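Onidmont hand-held grippers and the Fellholm folding method: a long go with both
Posted 19 March 2022

I've been putting off writing this one up, mainly because every time I sat down to do it there was another pile of clothes to get through. But we've now got over 700 demonstrations done with the Onidmont pair and I have Opinions!

Quick version for anyone skimming: lovely bit of kit, slightly tiring on the wrists, and the Fellholm method it's meant to feed works better than I expected on trousers and worse than I'd hoped on anything stretchy.

You get 2 grippers, one per hand. You pick up the washing with them, lay it out, fold it, and the policy learns from what the grippers saw and how they moved, with no arm needed until you come to test. I'd done teleoperation before this (a slow, swearing sort of job) and the difference in pace is huge. My first evening I got through more folds than in a whole week on our old Sirnby rig.

The fingers are the best part. They're yellow, flat and tapered with a slot towards the tip, and they'll take hold of a fold of cloth without much fuss. Dark stuff is what I was most worried about, as black on black gives a model very little to go on, so I made a point of doing plenty of it. 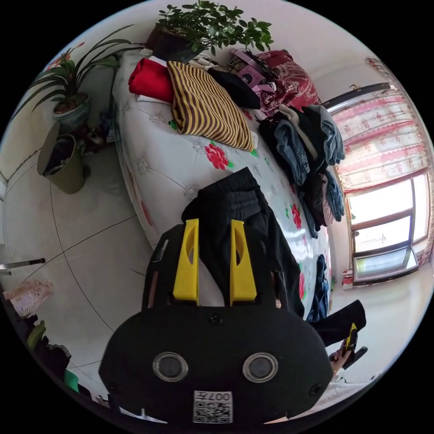

Black garment in the grip, bedspread roses and all.

The Fellholm write-up says to collect in real homes on real beds, and I'm fully on board with that. We tried a bare table first and the policy was brilliant on that table and hopeless anywhere else. Mixing in patterned covers made the early training look dreadful (I nearly gave up), then the test runs on the arm came good. On trousers it now manages 7 folds out of 9 in a room it hasn't been trained in. T-shirts, sadly, are still a muddle.

Moans, then. The handle is a touch fat for my hands, and after an hour I'm ready for a cup of tea and a sit down. The printed guide is thin, and the part on calibration seems to have been written for somebody who's already done it. I ended up following the notes from the Bagheri toolkit instead, which were much friendlier.

Denim is its own little battle too. It's heavy, it bunches up, and you have to be firm about where you pinch or the whole lot swings about. Slow down for jeans, that's my advice, and throw out your rushed ones before training.
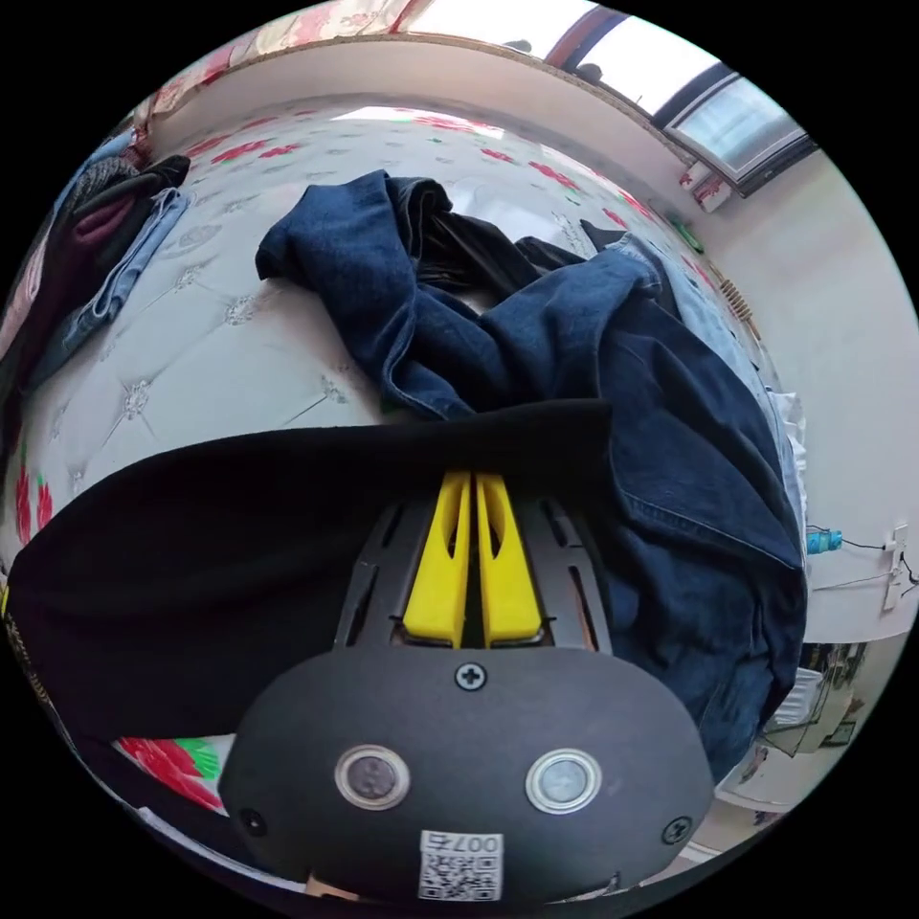

Gripper 007 on the black garment, jeans heaped alongside.

Would I buy it again? Yes, though I'd want a slimmer handle. There's meant to be an update to the method in May with something for stretchy fabrics, so I'll have another go at the T-shirts then and add the numbers to this page.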